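Kinwood suturing study: gallery

Most of what we do on the Kinwood project would make poor television. A policy learns to close small wounds on a practice pad by copying recorded demonstrations, and then we find out which parts of the demonstrations it took to heart. The short answer is the flourishes. The long answer has a results section, and a few pictures are easier to get through.

The training set is 300 recorded closures, the bulk of them performed by Irena Michalski, who sutures faster than the rest of us can load a needle. Our first model, trained on 100 of those, had her confidence and none of her knots.

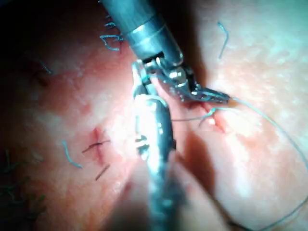 Thread is the hard part. Tissue mostly stays where it was put, but slack goes wherever it likes, and a planner that treats it as a neat curve will sooner or later try to grab a curve that has moved on. We gave up modeling the whole strand and now predict only the stretch closest to the jaws. Drengate, our older baseline, still tracks all of it, slowly and with great dignity.

Handing over between the two arms gets its own small network. It was the last thing we added and the first thing reviewers ask about. 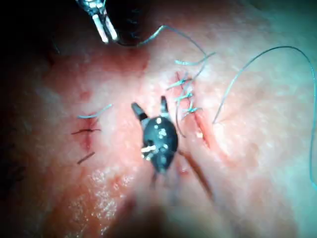

We score each closure on spacing, tail length and whether the knot holds under a gentle pull. Of 140 test closures, the wrist views helped most with the second throw, where the overhead camera mainly admires the back of an instrument. Spacing barely changed, which cost us a very handsome figure – it had already been drawn.

Known failures come in 2 kinds: the grasp that closes on air, and the grasp that closes on the wrong piece of thread and carries on as if it had meant to. The second kind is much harder to detect, and the retry logic for it is what we're working on through November.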